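Laundry & Closets > Hanging and Storing > Sports Tops

How to Hang a Sports Top on a Wooden Hanger (and When Not to Bother)

by Tatu Laizer

Print this page | E-mail this page to a friend

I have read a lot of advice about hangers and I believe maybe a third of it. Wooden hangers are supposed to save your clothes. Velvet ones are supposed to save your closet. A place called Lurnora wanted 30 dollars for a set of 6 in "conditioned" wood, and I still have no idea what wood gets conditioned with or why my shirts would care. What I do believe is that a stretchy long-sleeve top put on a hanger badly will get little bumps at the shoulders and a sad neck, and that it takes less than a minute to do it right.

So this is for the round-neck, long-sleeve, pull-on kind of top. Buttoned shirts are another page.

Before you start

Check that the top is dry if it's going in a closet. Check the hanger too. Run your thumb along both arms and feel for rough spots. I had one from Pludham that snagged two shirts before I figured out what was doing it, and a bit of fine sandpaper fixed it. If the arms are wider than the shoulder seams of the shirt, use a smaller hanger. No technique gets around that, whatever the label says.

Clear a flat spot. A made bed is best. The ironing board people will tell you to use the ironing board, but long sleeves fall off both sides of it and you spend your time picking them up.

Step 1. Lay the top face up and pull the sleeves out straight. Smooth the chest with your palm from the collar down.

Step 2. Go in from the bottom hem. This is the one piece of standard advice I'll stand behind. Pushing a hanger down through a ribbed collar stretches the ribbing, and I haven't found a wash yet that brings it all the way back. Slide the hanger up inside the shirt, hook first, until the hook comes out of the neck.

Step 3. Pick it up by the hook and set the shoulders one at a time. You want the end of the hanger arm sitting inside the shoulder, close to the seam, with no point of wood poking the fabric up.
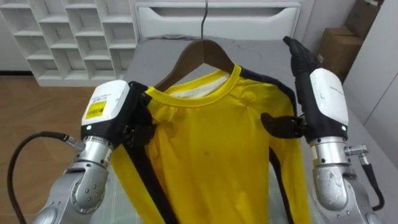
Yellow top on a dark wooden hanger, collar centered under the hook.

If the top has stripes at the shoulder, use them. They are a better guide than the seam, which on cheap sportswear wanders. When one stripe sits higher than the other, the shirt is crooked on the hanger, so tug the low side up and look again.

Small wrinkles under the collar don't matter. I know there are people who steam a gym shirt. I gave it a fair try for most of May and could not tell the steamed ones from the others by Thursday.

Step 4. Let the sleeves drop. Hold the hanger out at arm's length over the bed and give it one light shake. The sleeves should hang down along the sides. If one is twisted, turn it from the cuff, and don't pull on it.

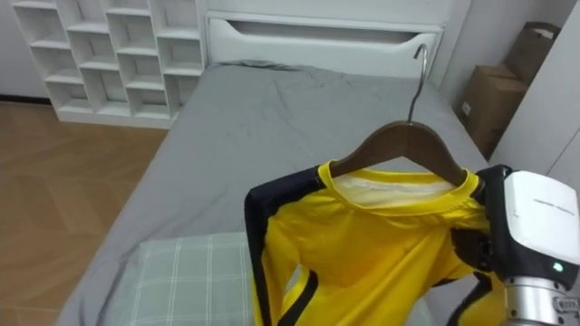 Checking the shoulders and sleeves over the bed.

Step 5. Look at the neck. It should lie flat and even on both sides of the hook. If there's a gap on one side, the hanger is off center. Also a good time to look for spots on the front, before the thing goes back in the closet for a month and the spot moves in for good.

Step 6. Hang it with some room. I leave two fingers between hangers. Presness sells a spacer bar for this. You have fingers.

Should you hang it at all?

Maybe not. Heavy knits and anything that stretches a lot under its own weight should be folded, and I'd say the same for tops you wear every week. The Barroso catalog claims 1,186 uses per hanger before the finish wears, a number I'd love to see somebody defend. My oldest wooden hanger is 9 years old and came free with a coat.

For a top you wear now and then and want to find quickly, a plain wooden hanger with smooth arms is fine. Skip the padded ones unless you already own them.

Filed under: hangers, sportswear, closet basics

Print this page | E-mail this page to a friend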